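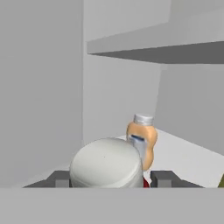
Fingers open on the white container, with the squeeze bottle just behind it. Simulated wrist view, plain gray compartment.

Mar 26, 2021
By Hamish Hepburn
2 min read

Gripper week at Wundthorpe! Chiến Mạch and I have been running two parallel-jaw models in our simulator, the Jurnus and the Owusu, and I've had more fun with it than I expected to when we started planning back in October. Same arm, same shelf, same groceries, and we only swap the fingers and the controller settings between batches. The Jurnus batch came to 2,239 grasps and the Owusu to 2,380, so there's plenty to dig through.

What I love about the wrist view is how fast you learn to read it. A wide, round thing low between the fingers is easy. A bottle with a narrow waist is where the two models start to differ - the wider pads like the shoulders, the slimmer ones want to go in at the middle - and Chiến has a whole page of notes on finger spacing that I keep stealing from. 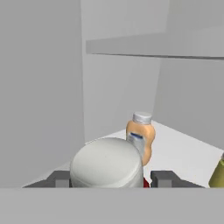

Crowding is the part I'd most like to get right. When one item overlaps another, the approach angle matters a lot more than grip force, and we tried 7 angles before settling on a default. The shelf overhead cuts that choice down too, so the arm has to come in fairly low. Next up is a softer controller, 10 settings to sweep, and Chiến wants to add a second camera on the side wall. I'm all for it!

Recent items
Finger pads, thick and thin
Notes from the Breltirham arm trials
Picking a wrist camera angle
Owusu controller: first impressions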